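Favudwood bench notes, tea corner
Tuesday, October 24, 2023

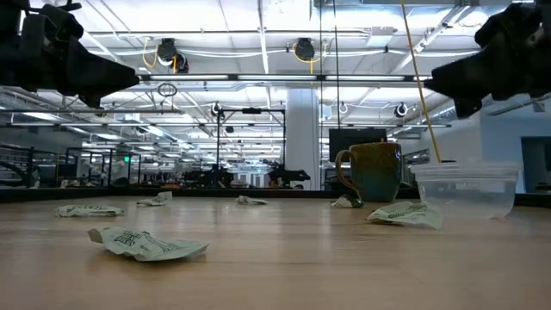
Light wood table: six wrappers, the teal-green mug, the clear tub.

Wrapper sorting, take two! I love this table for it. The grain is so pale and even that the dark green lettering jumps right out, and the crumpled ones have much more character than the flat ones we used in April. The big creased packet up front is my favorite – torn corner and all, it still sits nice and low. The folded one by the tub stands up like a little tent and I wouldn't touch it.

Plan is wrappers into the tub, mug stays put. Callum wants the mug moved farther left. I say keep it, that glaze is gorgeous (green running up into brownish gold) and having a packet right at its base makes the tidying more interesting.

To do:
Ask Hakim whether we can have 60 more wrappers from the Barkport box. Crumple by hand, please, all different.
Iolanda to try a deeper tub, same clear plastic.
Rory – 4 rounds with this layout, then swap the tent for a flat one.

Urmas has the kettle. Tea at the far bench if anyone's reading this before lunch!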